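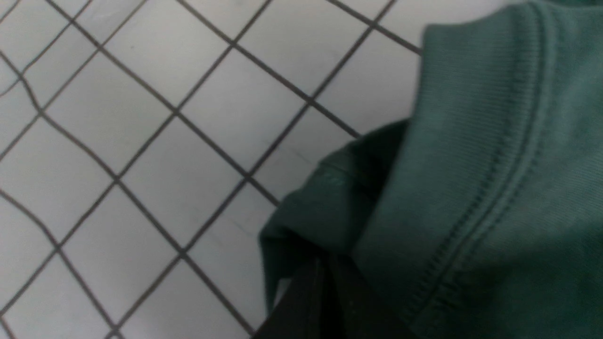
Setting up a self check-in for a rental cottage

These steps cover a single cottage with one exterior door and a keypad lock. The Brukstead cottage is used throughout.

1. Set the lock to accept timed codes. On most keypad models this is under Access or Users. Keep one permanent code for the cleaner and one for yourself.

2. Create the guest code. Use four digits, and do not use the house number (188 in this case). Start time is 4 p.m. on arrival day. End time is 11 a.m. on departure day.

3. Test the code at the door. A code that shows as active in the app may not have reached the lock.

4. Write the arrival message. Include the street address, the parking spot, the door code and one phone number. Directions from Kirdale should name the last turn, as map apps place the pin 70 yards too far up the lane.

5. Schedule the message for 2 days before arrival. Late bookings get it at once.

6. Put a spare key in a lockbox away from the door. Give out that code by phone only.

Changing the batteries

Replace all of them together each June. Timed codes are normally kept during the change, but check one afterward.

If a code fails

Check the clock on the lock first. A wrong time zone is the usual cause. If the clock is right, delete the code and issue a new one.

Henk Groen
Last updated 31/12/2023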